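Subject: Re: [plerkley-kitchen] Coffee corner, where does everything live now?

Quick one before the Saturday lot turn up. Answers under the quoted bit.

> Came in to make a flat white and half the cupboard has moved. Is the open bag ok to use? Where do the beans go, and is the Fadumeo order still coming or do we need to buy more?

Yes, use the open one. Clip goes back on every time please, folded down tight first. Brown AOLINGYU bags are the house coffee until July, then back to Wunus if the price drops.

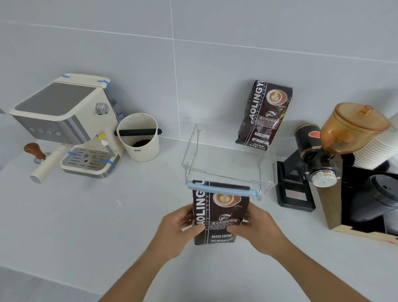

## Where stuff goes

- Open bag: light blue clip with the black bar, kept by the clear stand
- Spare: against the grey tiles behind. Dont start it till the first is finished
- Grinder stays on the right, machine on the left, knock box next to the machine
- Tamper by the machine, NOT in the cutlery drawer (again)

## Fadumeo order

Still comming. Order 432, two boxes, should be at the Plerkley door by the end of the week. Paid 70 towards it out of the kitty, rest on delivery.

Grounds in the knock box want emptying at closing, food bin under the sink. Not down the plughole.

Will do the shelf labels when I get 5 mins. Shout if the filter papers have gone walkabout, havent looked.

Sent from the bus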